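The Day My Robot Arm Tried to Go Through the Table

Posted July 13, 2022 in Workshop, Robots
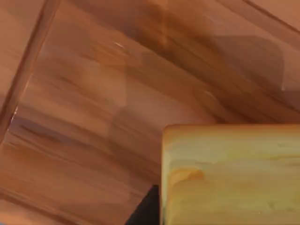 Where I'd got to

If you've been reading for a while you'll know I've been fiddling with the Sang simulator since December, trying to teach a pretend arm to pick up a pretend wooden block before I let the real one in the spare room anywhere near anything I own. The render up top comes from the virtual camera on the wrist, so it's very close in and at a daft angle, mostly brown tabletop with the yellowish block poking in at the bottom right. I've grown quite fond of that block. I've spent more evenings with it than with most of my friends this year.

The whole job is dull on paper. Move over the block, come down, close, lift, put it somewhere else. I run it in batches of 1000 goes overnight with the block in a slightly different place each time, and in the morning I have a cup of tea and look at the numbers. For weeks the numbers had been creeping up nicely and I was getting smug. I'd even told people at the Mondton makers' evening that I'd be moving to the real arm by the end of the month (never say this out loud to a room of people who will remember it).

Then one morning I came down and 357 of the goes had failed. The batch before that had failed twice. Twice!

What it was doing

My first thought was that I'd broken the scoring, which I've done before, so I checked that and it was fine. So I started watching the failures back one by one, and after the first handful I felt a bit sick. The arm wasn't missing the block or dropping it. It was coming down beside it, and carrying on coming down, straight into the table, at full speed, with every joint shoving as hard as the software would let it.

In a simulator that just looks silly. Sometimes the fingers sank into the wood and then the physics noticed and flung the whole arm off sideways like it had been stung. Once the block shot away and I never did find out where it landed. You can laugh at that for quite a while. But the arm in my spare room is a secondhand Brikent, it's heavier than it looks, and the code that drives it is the same code. If I'd gone ahead on my cheerful little timetable it would have done that to a real desk, quite possibly with my hand on the desk.

The hunt

It took me four evenings, which I'm not proud of. I'll give you the wrong turnings as well in case they save somebody the bother.

I blamed the lighting first. I'd changed the tabletop to a shinier finish a few days before, because I wanted it to be less of an easy ride, and a glossy surface means little white glints and the grain going all streaky. There's also a rounded dark patch of shadow on the wood not far from the block, and I convinced myself the arm was going for the shadow. It's such a good theory! It explained everything. I turned the shine off, ran a short batch, and it failed exactly as often as before.

Then I blamed the table. The top is a lot of long blurry stripes, dark brown and orangey, with a couple of thin seams running across it, and the block has its own wavy grain, so I thought perhaps the edges were confusing things. I swapped in plain grey. Same again. I put the wood back, because the grey was depressing.

Then I blamed the physics settings, and lost a whole evening to reading forum threads from people who had the same symptoms and never came back to say how they'd fixed it. If you are one of those people, shame on you.

What it was in the end

It was a height. I'd updated Astia, the little planning library I use to turn "go there" into joint movements, and the new version measures the tool from the fingertips where the old one measured from the wrist. It's in the release notes, in a perfectly clear sentence, which I had not read. My own code was still adding the length of the fingers on by hand, in the wrong direction as far as the new version was concerned. So on every single go the arm thought it was a finger's length higher than it was.

You'd expect that to fail every time, and that's what threw me. But I had a bodge in there from the spring, a bit that says "if you feel the block, stop", and whenever the arm came down squarely over the block, it touched it, stopped, and grabbed it by the top half. It looked a bit clumsy, but it counted as a success. It was only when the block was off to one side that there was nothing to feel, and down it went. So the bodge had been covering for the mistake more often than not, and if I'd only watched the good runs I'd have thought all was well.

And the bit that really bothers me: I had no floor. I'd never told the arm that the table was a thing it mustn't go through. I'd told it where the block was and where to put it, and sort of assumed the table would look after itself.

What I've changed

There's now a hard lower limit, set a little above the tabletop, and it lives in a separate piece of code that the clever part can't talk its way round. If the wrist is asked to go below it, everything stops and I get a rude message.

The push is capped as well. I'd left the joints on full strength because it's a simulator and who cares. Well, me, now. It runs at the setting I'd be willing to have near my fingers, and it's slower, and the overnight batch finishes after breakfast.

I've also fixed the versions of everything so nothing updates itself behind my back, and any go that ends with "I touched something unexpectedly" is now counted as a fail, even if the block ends up where it should. That knocked my lovely old numbers down a fair bit. They were never that lovely.

On the real arm, I've moved the stop button from behind the monitor (yes, I know) to the front edge of the desk, and I've bought a thick foam mat for it to bash into.

Last night I ran another 1000 with the shiny table back on. No table strikes. It still fumbles the block when it's turned at an awkward angle, so that's this week's job, and the end of the month is well and truly off. Sorry, makers' evening.

Print this post | E-mail this to a friend

Contact | Copyright 2022, all rights reserved | Back to top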